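Sorting tips from the Gremwood open day

I went to the September open day at Gremwood mainly for the robots and came home with ideas for my junk drawer. Solveig Kristiansen ran the demonstration and answered questions while the work went on.

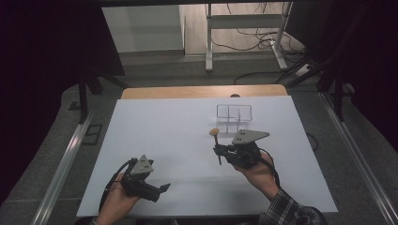

Put a plain white board under small parts so you can spot what you drop. Choose a clear organizer, and keep the taller section at the back. Tape cords down before you start.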